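Sallik 2 Parallel Gripper
Two-finger gripper for tabletop arms, from Eltora
Page updated 2025-04-04

We've had the Sallik 2 on our two-arm bench for a while now and we keep finding excuses to use it! It's a plain black parallel gripper with two fingers, and it has become our first pick for small household things: spoons, mugs, light sticks, anything thin that likes to lie flat on a table.

What makes it fun is how well it copes with shallow objects. A plastic spoon gives a gripper very little to hold, and the Sallik 2 comes with fingertips slim enough to get down beside the handle. We tried it against the older Sallik and against a Skandmont gripper on the same arm, with the same dish rack task for all of them.

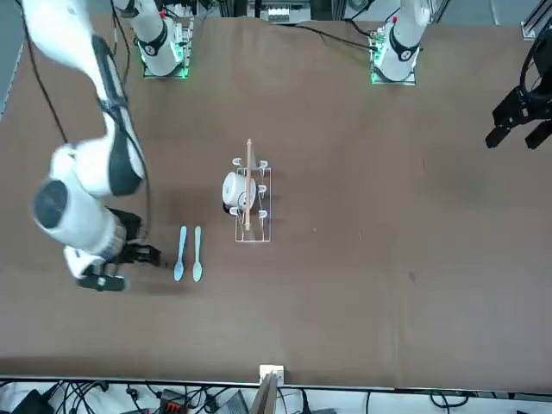 Finger travel is easy to set in the Eltora controller, and you can save it per object. We open wide for mugs and narrow for spoons, and switching takes one line in the task file. The Skandmont closes faster (it really is quick), but it tended to push a spoon sideways before it had hold of it. The Sallik 2 closes both fingers evenly, so the spoon stays put.

What we tried it on
- Wire dish rack with a mug and a long wooden stick
- Clear rack with upright slots, 20 runs per gripper
- Two plastic spoons side by side, picked one at a time

The clear rack was the hard one. See-through plastic is tough on any depth camera, so we leaned on the wrist view and came in slowly from above.
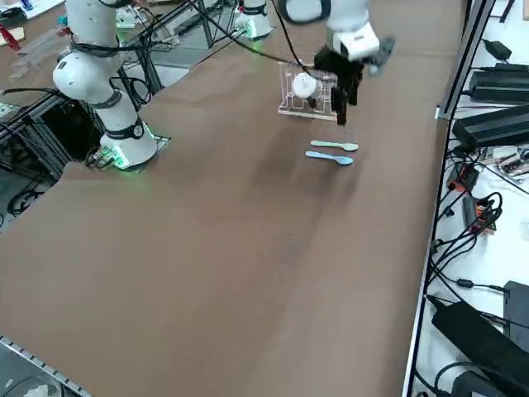
Cameras and mounting
The wrist bracket sold by Savolainen fits with 3 screws and keeps both fingertips in view the whole way down. For us that beat the fixed camera for the last bit of the approach - you can see whether the handle is between the fingers or off to one side. We still keep the fixed camera running for the overall layout. 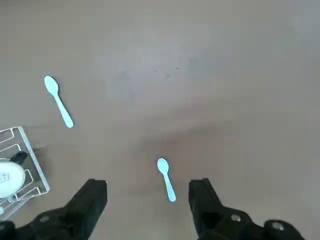
Cable routing takes some patience. Leave slack at the wrist joint and run the arm through its full range before you tie anything down.

In the box: gripper, 2 spare fingertips, flange adapter, cable. Longer fingertips are due in May, and we can't wait to try them on deeper racks.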